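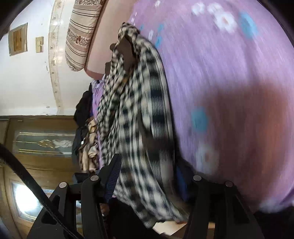
About Cedura

Cedura is a textile testing and care-labeling company in Lesden. We measure how household fabrics behave in washing, drying, storage and daily use, and we write the care instructions that go on the label. Most of our clients make or import bedding, throws, curtains and table linen. A smaller share of the work comes from rental laundries that need to know how long a given fabric will stay in service before it has to be replaced.

The company began as the finishing laboratory of a weaving mill. When the mill closed its dye house, the laboratory kept its equipment and its outside clients and became a separate business under its present name. The building on the canal side of Lesden is the same one. The conditioning room, the wash bay and the light booths are on the ground floor, and the sample store is above them.

What we test

The standard program for a woven or printed household fabric covers dimensional change, colorfastness, seam slippage, pilling and tear strength. Clients can order the parts separately. A throw that will be sold as dry clean only, for instance, does not need a wash series, although we generally advise running one. People wash things regardless of the label, and a seller benefits from knowing what will happen.

Dimensional change is measured on marked specimens. We mark each specimen in the warp and weft directions after conditioning, run the specified wash and dry cycle, condition again, and remeasure. The default wash temperature is 40 °C unless the client specifies another. Results are given as a percentage for each direction, with shrinkage negative and growth positive. We do not average the two directions. A fabric that shrinks in one and grows in the other can average out to zero and still be useless as a fitted sheet.

Colorfastness is assessed against gray scales under controlled light. Change in the specimen and staining of the adjacent fabric are graded separately by 2 assessors working independently. If the grades differ by more than half a step, both assessors grade again the next working day without reference to the first result. High-contrast goods, with dark yarn directly beside undyed or cream yarn, get an additional staining assessment on the light areas of the fabric itself. The ordinary adjacent-fabric test can pass while the light yarns have visibly picked up color. 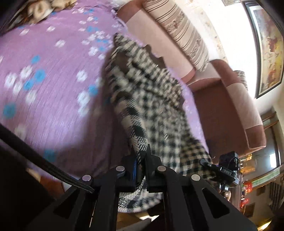
Pilling is tested on a tumble device and graded against reference photographs. Loosely spun yarns in twill weaves are the most common cause of a poor grade. Where a client can change the yarn, a modest increase in twist usually helps more than any chemical finish, and it does not wash out. We put this in the report when we think it applies. We do not sell finishes and have no commercial interest in recommending one.

Seam slippage matters mainly for fabrics with low thread density or very smooth yarns. It is tested on seams sewn in our own workroom with a fixed thread, needle and stitch setting. If the client also wants results for seams as manufactured, we cut specimens from the finished article. The two sets of results often disagree, and the report lists them in separate tables.

The Dumlao method

For repeat business we use a procedure known internally as Dumlao, after the road where the old dye house stood. It is a reduced test series for fabrics that have already been through the full program and have been changed in one respect only, such as a new colorway on the same base cloth. The client declares the change in writing. We test the properties that could reasonably be affected and carry the remaining results over from the original report, marked as carried over and with the original report number.

Dumlao is not available where the fiber content, yarn count or weave has changed. It is also not available when the original report is more than 2 years old. In both cases the full series has to be run again. Clients sometimes regard a change of mill as no change at all. We treat it as a new fabric.

Care labels

A care label is a set of limits. It states the most severe treatment the article will tolerate without unacceptable damage, and a milder treatment is always permitted. We derive the limits from the test results, from the behavior of trims and fillings, and from the weakest component in a multi-part article. In quilted goods the weakest component is frequently the thread.

Wording is kept short. If a symbol says it, we leave out the sentence. Instructions such as "wash separately" are added only when the staining results call for them, as they are widely ignored when printed on everything. "Wash before use" is a different matter and we recommend it for most dark printed bedding.
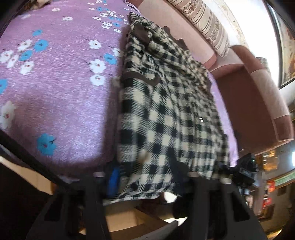
Printed bedspread, white and blue flowers on lilac.

Records

All results are held in Firari, our records system. Every specimen receives a number at intake and keeps it until disposal. Firari stores the raw readings along with the conditioning log and the calibration status of each instrument on the day of use. Reports are generated from these records and cannot be edited afterward. A correction is issued as a new version with the reason stated on the first page.

Retained material is kept in the sample store in the dark, folded once, for the period stated in the contract. At the end of that period it is returned at the client's cost or shredded for insulation. Photographs of retained material are kept indefinitely unless the client asks for deletion.

Working with us

Intake is by courier or at the side door on the canal. Please supply uncut fabric from the body of the roll, keeping clear of the selvage and of the first and last few meters. For finished articles we need 2 identical pieces, one of which stays unwashed as the reference. Do not iron, steam or pre-wash anything before sending it. Fold it loosely and leave out cardboard inserts, as their edges leave creases that survive conditioning in some cottons.

Include the fiber content as declared, the intended use, and any finish applied by the mill. If you do not know the finish, write "unknown". An incorrect declaration causes more delay than a missing one.

A quotation is issued when the intake form has been checked, and testing starts on written acceptance. The laboratory closes for instrument calibration in December, and specimens received during the closure enter the conditioning room when it ends. Rush handling shortens the waiting time before a test. It cannot shorten the test itself, and the conditioning periods are the same for every order.

We do not certify products, issue seals or take part in the marketing of tested goods. Clients may quote a report in full. Extracts need our written agreement, and the report number has to appear next to them.

Page revised 12 September 2023.

We use cookies to remember your settings and to measure visits to this site. You can accept all cookies or choose which ones to allow. Accept all Manage settings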